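How does a town the size of Vornby get a new resident count between censuses?

Posted by lakesideporch, Wednesday

Hello all! I've lived in Vornby for a good long while now and I keep hearing that we're growing faster than anybody expected. The folks at the grocery say it, the school newsletter says it, and the line at the post office certainly backs it up. But when I went looking for a number, all I could find was the one from the last census, and that's getting pretty stale. I'd like to bring something solid to the October town meeting, when the road budget comes up. Is there an official count in the off years, or is everyone just guessing? And do the summer people over at Distato count as ours or not?
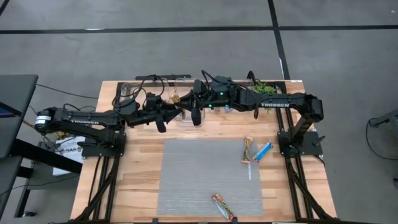
Two arms at a wooden table.

inletwalker

Oh, I love this subject, so forgive me if I go on a bit. There's no full head count in the off years, but there usually is an estimate, and an estimate is a good deal better than a guess. Whoever prepares it starts from the last census and then adjusts for births, deaths, and people moving in or out (that last part is the hard one, especially in a small place where a couple of big families can throw everything off). Call the town clerk and ask for the most recent population estimate and the date it applies to. Get the date! I once sat through a very long argument between two neighbors who were quoting figures from different years, and both of them were right.

While you're at it, ask for the building permits and the school enrollment. When I helped with the Pai township plan we had 70 new permits on the list and everyone got terribly excited, until we went through and saw how many were for garages and decks.

As for Distato, summer people are generally counted wherever they live and sleep most of the year. So a family that comes up for July and August belongs to the city they came from, even if they've been coming for forty summers and know everybody at the pancake breakfast.

gravelroadfan

just use the water hookups. thats what zineo does and it's close enough. if you see 100 new hookups you've got 100 new households, simple

inletwalker

I'd go gently with that one, if you don't mind my saying so. Hookups include cottages and shops, and plenty of homes outside the village are on wells, so you'd be overcounting in one spot and undercounting in another. Still, it's a nice thing to have in your folder next to the estimate. 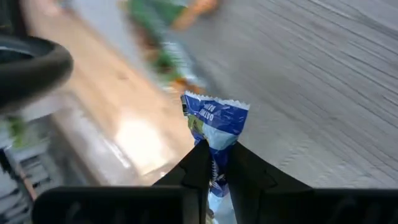
Can a town ask for its estimate to be corrected if it looks too low?

Many places do allow it, but the request normally has to come from the town government and it needs records behind it, such as permits for finished homes. Start with the clerk, and ask early, as there's often a deadline.

lakesideporch

Thank you both so much, this is more than I hoped for. I'll call the clerk in the morning and ask for the estimate, the date, and the permits, and I'll come back and post whatever I get.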